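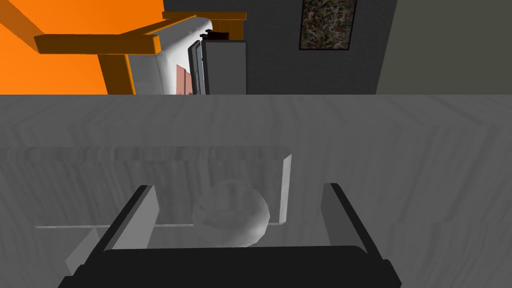 Looking down over the gripper in Sivance Bench: fingers open, ball between the pads, clear tray around it.

Sivance Bench review: setting up a two-arm robot in a simulated house
Posted 30 May 2022

I have spent a good part of this spring inside a house that doesn't exist, driving a robot up to tables and through doorways, and I've enjoyed it a lot more than I thought I would. The software is Sivance Bench. The house is Hemley, the furnished home that comes as an add-on, and the robot is the Morrison, the two-arm model that ships with the base package. I bought the lot in April with my own money ($700 for the license and the house together, which made me swallow hard) and this is what I think of it after using it most evenings.

I came from Bunex, and I'll mention it here and there. Bunex is a fine simulator if you want a flat gray floor and a robot arm bolted to it. Getting it to hold a whole home was a different story, and I have a folder of half-built kitchens to prove it.

Most reviews of this kind of software talk about the pretty rooms. I want to talk about setup and upkeep, which is where I spend my time and where Bench is really good.

First setup

The installer is plain and quick. You pick a robot, you pick a place, and it drops one into the other. Then it opens the setup sheet, and this is the part I fell for. The setup sheet is one long page with every joint, camera and contact pad on it, in the order you'd meet them if you started at the base and worked your way out to the fingertips. No hunting through menus! In Bunex the gripper's opening was in one panel, the friction of the pads in a second, and the camera in a text file I could never remember the name of.

The manual runs to 47 pages and I read all of it in one sitting. It's written by somebody who has had to fix things. The chapter on zeroing the arms starts with what to do when you've already made a mess of it, and that told me a lot about who wrote it.

Zeroing took me 10 minutes per arm the first time. You put the arm in the home pose, ask Bench for the difference between where each joint says it is and where the model puts it, and accept or edit the offsets one by one. I'd suggest editing them by hand at least once, even though there's a button that takes them all. I learned more about the shoulder that way than I had from months of just running the thing.

Gripper and pads

The ball and tray at the top of the page is the check I run before I do anything else. It's one of the starter tasks. The gripper is a parallel one, black fingers with pale gray pads facing each other, and you bring it in over a whitish ball that sits in a shallow see-through tray. Close on the ball, lift, hold, open. That's the entire job, and if the pads are out of line or the fingers aren't closing evenly you find out right there.

I like that they chose a ball. A block forgives you. With a ball, a pad that's off by a little will push it sideways and away it goes to the far side of the tray, and you're left chasing it. My own pads were set a hair too low for the first week and I blamed the friction number the whole time. When I finally opened the contact view and saw where the force was landing, I felt pretty silly – and then I fixed it in the setup sheet with one edit and the ball came straight up.

The clear tray is a nice bit of meanness too. You see its white rim and not much else, so if you're training anything that works from the camera, you get a real feel for how hard thin clear plastic-looking stuff is to pick out against a streaky gray tabletop. I'd have liked a plain colored tray as an option for beginners. There may be one in a later release; I haven't found it in mine.

A word on pad wear. Bench lets you dial in worn pads, with less grip toward the edges, and keep that as a saved state. I keep one set called "new" and one called "tired" and run the ball check on both. If a grasp only works on the new pads I don't count it as working.

Doorways

Moving the robot from room to room is where I expected trouble and where I got it. The Morrison is wide when both arms are up. Hemley's doors are paneled and swing on real hinges in the physics, so they have weight, and if you brush one with an elbow it will move and you'll pay for it a second later.

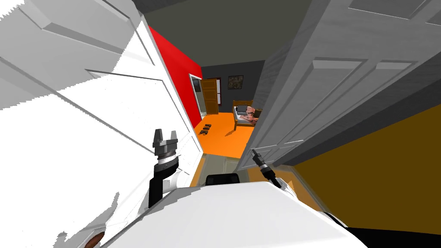
My advice is to set up your travel pose before you set up anything else that involves moving the base. Bench comes with a default travel pose and I didn't get along with it. I made my own with the forearms tucked in closer, saved it on the setup sheet, and told the base to refuse to drive unless the arms were in it. That last option is a single checkbox called "hold base until posed" and I would have paid extra for it.

Then do the clearance run. You pick a doorway, tell Bench how far open the doors are, and it slides the robot's outline through and marks the places it would touch. It's fast enough that I do it every time I change anything on the arms, including camera mounts. The marks stay on the model afterward until you clear them, so you can turn the robot this way and that and see which link is the culprit. In Bunex I used to do this by driving slowly and wincing.

The cameras deserve a mention in the same breath. You can tilt the head view well down to see your own arms and the threshold in one go, and a steep angle takes some getting used to, but I've come to prefer it for tight spots. Once you have a tilt you like, save it alongside the travel pose so the two load together. I forgot to do that once and spent an evening wondering why my doorway runs had gone bad when all that had changed was where the camera pointed.

Looking after it

A simulated robot doesn't leak grease or shake its screws out, but it does drift, in the sense that you change things and forget. Bench handles this better than anything I've used. Every edit to the setup sheet goes into a log with the old value next to the new one, and you can roll back one line without touching the rest. You can also lock lines. My zero offsets are locked now, after a night when I bumped one with the scroll wheel and didn't notice. (Please, Sivance, make the scroll wheel stop changing numbers. It's the one thing in the whole program that makes me say bad words.)

My routine goes like this. Load the robot, run the joint check, run the ball and tray with both pad sets, run one doorway in the travel pose. If all of it passes I start on whatever I came to do. If the joint check passes and the ball fails, I go to the pads first. If the ball passes and the doorway fails, it's nearly always something I bolted on and forgot to include in the outline.

When something does break, the repair view is lovely. It freezes the run and pulls the arm apart along its length so you can click on any collar or link and see its limits, its current load and when you last changed it. I had a wrist that kept stopping short and it took me a couple of minutes to find a limit I'd tightened back in April for a different task and never put back.

The house itself

Hemley is wonderful and a little loud. I don't know who picked the colors, but I'd like to shake their hand. There's a bedroom with a bright orange floor and a red wall, there's a mustard wall just outside it, and I've seen vision code that was perfectly happy in gray rooms fall flat on its face there. You can recolor all the surfaces, and I do that for testing, but I keep coming back to the original paint. I've gotten fond of it. The small stuff is there too: slippers or shoes on the floor, rumpled bedding, pictures on the walls. It makes a driving test feel like somebody's home.

Load time for the full house is longer than I'd like on my computer, which is several years old and sounds like a hair dryer. Closing off rooms you aren't using helps a good deal. The option is under Place, then Rooms, and it should be on the first screen.

Things I'd change

The scroll wheel, as I said. The clearance run works on one doorway at a time, and I'd love to queue up the whole house and go make a sandwich. Shadows under the tables flicker a bit on my card. The log can be searched by joint name but not by date, and I badly want both.

Also, the license covers 2 computers, and moving it to a third means writing to support. They answered me the same day and were very kind about it, so I can't grumble too much.

Should you get it?

If you only need one arm over one table, Bunex will do you fine and you'll save money. If you have a robot that needs to pick something up in one room and carry itself through a door to another, and you want to know exactly how it's set up when it does, I'd go for Sivance Bench with the Hemley add-on. Start with the setup sheet and take your time over the zeroing. I'm working on getting mine to open the bedroom door with the left arm while the right one holds something, and so far the door is winning, but I'm having a great time with it.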